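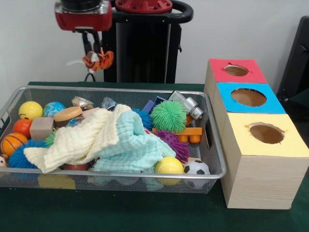
Let the villain stay a villain

I finished the fourth season of Vurnau in May, and since then I have had the same argument with almost everyone who watches it. They want Seok to be forgiven. I want him to be left alone.

For those who do not follow the series: Seok is the harbour master of Grarirdale. In the first season he sells the town's only lifeboat and lets nine fishermen drown. He shows no regret. He eats his soup, he locks his office, and he goes home. I thought it was the most frightening scene I had seen on television, and there was no music in it at all.

Then he became popular. The actor is very good, and the writers noticed that people liked to look at him. In season three we learned that he had a cruel father. In season four he got a dog, a sick sister and a long speech in the rain. By the last episode he was carrying the widow Trurnetti out of a burning house, and the whole town was clapping.

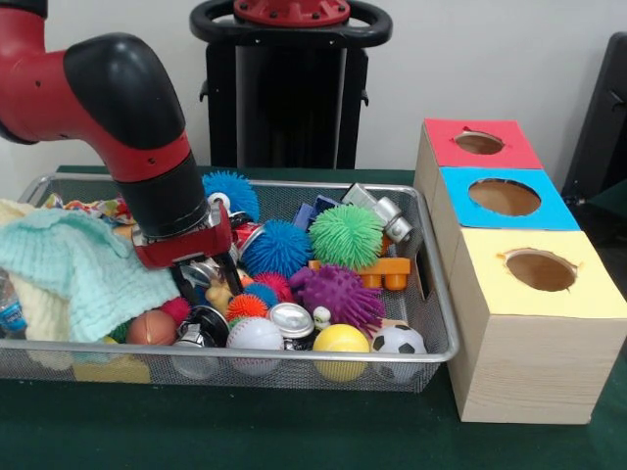 Rochelle Marchetti wrote to me after my last column that I was being too hard, and that a story in which people cannot change is a story without hope. She has watched the series from the beginning and she cried at the fire. I respect this. I did not cry, but I understood why somebody would.

My difficulty is with the price. If Seok is to be loved, the drowned men must be forgotten, and the series does forget them. Their names are not spoken once in season four. One of the widows even sits beside him at the harvest dinner — she passes him the bread, and the camera moves on. 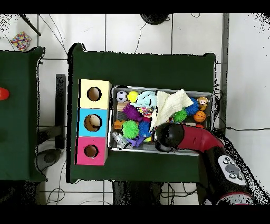 A change of heart needs someone who has the right to refuse it. The best episode of the second season knew this. The young priest asks for pardon, the mother says no, and he has to live with her answer for five more episodes. I still think about that closed door more often than about the fire.

Season five is already promised. I will watch it, of course. I only hope that somebody in Grarirdale will remember the lifeboat and ask him where the money went.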